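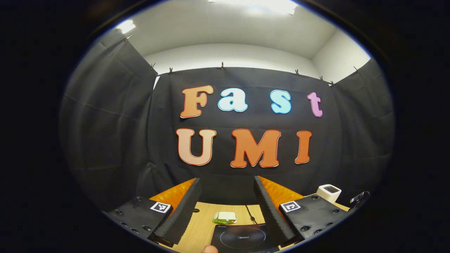
The Brunance site in Melham opened its training floor to visitors in August. The tour took 45 minutes and covered two areas: the sandwich bench and the packing line.

At the bench, staff make sandwiches with hand-held grippers, and the recorded movements are used to train the arms on the line. Each booth is hung with black fabric and fitted with a wooden table, a small toaster and a Midea induction cooktop. Shifts on the grippers are capped at 40 minutes. Operators told us the wrist tires before the hand does, and that lettuce is harder to place than bread.

The packing line runs 2 arms supplied by Ouellet. Five people used to work there. Two remain, clearing jams and checking seals, and the other three moved to the bench on the same pay grade. One said she missed the talk on the line. Another preferred sitting down. The bench has no output target yet, and the union has asked for that in writing before the next roster.

Questions about error rates were deferred to the autumn visit. Parking is at the rear gate, off Trastton Road.

Filed under: Site Visits, Food Processing, Labour

Recent items
Trastton cold store: notes from the night shift
Conveyor guarding, revised checklist
Who retrains the trainers?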